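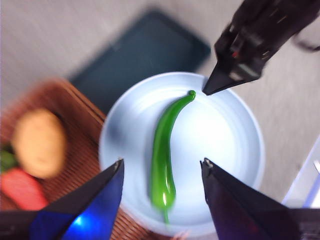
The Night Ferry to Tadton

My mother sold the house in May and gave me 12 days to clear out my old room. I did it in one. The rest of the time I sat on the back steps and read the letters my father had sent her from the ferry.

He worked the night crossing between Hollix and Tadton for 18 years. The letters were short. He wrote about fog, the price of diesel, a dog that got on alone at Hollix and got off alone on the other side. He never wrote that he missed us. At the bottom of each one he put the number of passengers, as if she had asked.

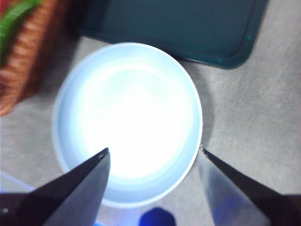
The letters stopped the winter I turned nine. I asked my mother about it while she was packing the kitchen. She had left out one white bowl on the gray counter, to eat from until the movers came, and she wiped it twice before she answered.

"He came home," she said. "Why would he write?"

I had forgotten that. I remembered him gone, and then I remembered him at the table, and I had never put anything between the two.

"Was he glad to be home?"

"He got up at night," she said. "He walked to the end of the road and back. It took him as long as the crossing did."

She went upstairs to strip the beds. I took the last letter out of my pocket and read it again. Fog until two. New rope. A woman asked me if the water was deep here and I told her yes. 33 passengers.
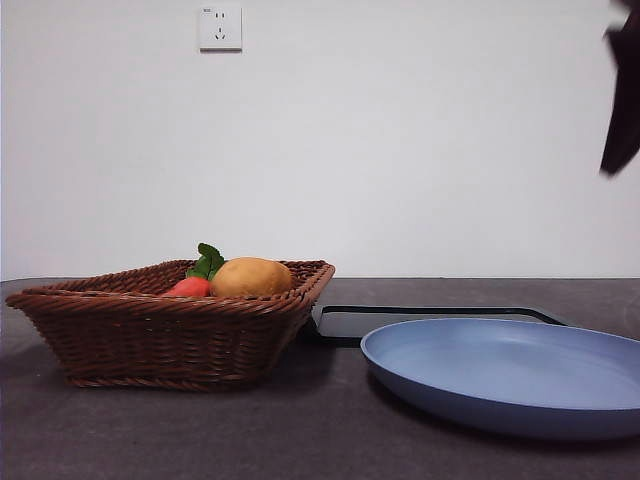

I had planned to drive straight back to the city, but I took the coast road to Hollix. The ferry still ran. The ticket cost more than I expected and the man in the booth did not look up. I left the car on the pier and walked on.

It was a clear night and there was nothing to see. The lights of Hollix got small and for a while there were no lights. I stood by the rail where I thought he might have stood. The engine shook the deck under my shoes. A boy ran past me, and his mother called him back inside.

Before we docked I went through the cabin and counted. I went up one side and down the other, then out on deck to be sure I had everyone. I wrote the number on the back of my ticket, and in the morning I mailed it to my mother at her new address.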